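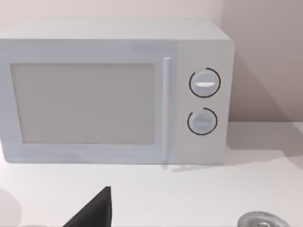 Is a microwave really cheaper to run than the oven for one person?

Asked by Etenesh Tufa, Isarstead
26 Apr 2025
Viewed 1361 times
3 answers

I keep reading that I could "slash" my electric bill by giving up the oven and doing everything in the microwave. It's in every money-saving column going and I don't believe a word of it. I live alone in a one-bed flat, cook most nights, and my bill for December was frankly silly. But I had the heating on all month, so how would anyone know what the oven had to do with it?

My brother in Senville swears by his microwave and says he hasn't lit the oven since he moved in. He also says this about cold showers, so make of that what you will.

What I want to know is whether there's a real difference for ordinary food (jacket potatoes, a bit of fish, reheated stew), or whether this is the sort of tip that saves you the price of a teabag. I've got a plain microwave with no grill. Please don't tell me to buy an air fryer.

Answer 1
Marked helpful by 17 people

There is a difference, though you're right to be suspicious of "slash".

The number on the front of a microwave is usually what goes into the food. What it draws from the wall is higher, and people forget that when they do these sums. Say yours draws 1000 watts. Eight minutes for a potato is then 0.13 of a unit. An electric oven takes more to get up to heat, then clicks on and off for an hour to do the same potato, and you can easily get through a whole unit or more. Multiply both by whatever you pay per unit and you have your answer for one potato.

So the saving per meal is real but it's pence. Do it most nights and it becomes pounds over a year. It won't rescue a December bill if the heating was on, and I'd be wary of any column that says otherwise, as they never show the working.

Where it falls apart:

Bigger amounts. Four potatoes take far longer than one in a microwave, and in the oven they take much the same time. If you batch cook on a Sunday, use the oven and fill every shelf.

Anything you want brown. Microwaved fish is fine. Microwaved pastry is a punishment.

Stew. A pan with a lid on a low ring isn't far behind, so use whichever you prefer washing up.

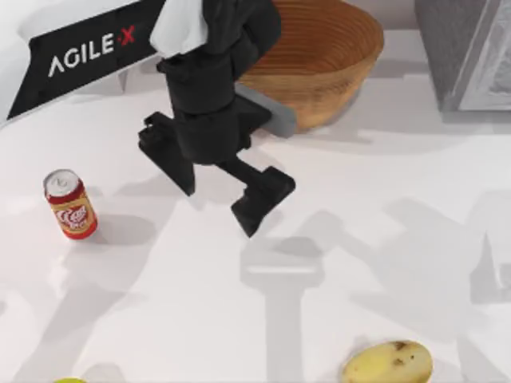 White worktop, with a bowl at the back

For a reheat, spread the food out in a wide, shallow bowl, cover it loosely and stir halfway. Two short goes with a stir between them beat one long one, and you're less likely to get the boiling rim and cold middle that makes people put it back in for another five minutes.

Answer 2

Just get an Ovus plug-in meter and test it yourself. Mine read 1749 at one point but I can't remember if that was the kettle.

Comment from Etenesh Tufa: My oven is wired in so there's nothing to plug the meter into. Would work for the microwave, I suppose.

Answer 3

I'd question the whole thing. Nobody I know eats the same food from a microwave as from an oven, so you aren't comparing like with like. If you stop having roast veg because it costs more, that's a different dinner and you've just gone without.

Also read your own meter before and after. Turn off what you can, note the figure, cook, note it again. I did this over a fortnight with a notebook and the oven was well down my list. The tumble dryer was the villain – I'd been blaming the lasagne for years.

Comment from Gautam: Seconded on the dryer. Also check whether you've got an immersion heater left on. Mine was on all day and I'd no idea.

Comment from Etenesh Tufa: There is a switch in the airing cupboard with a red light on it. I had assumed it was meant to be on. Going to have a look.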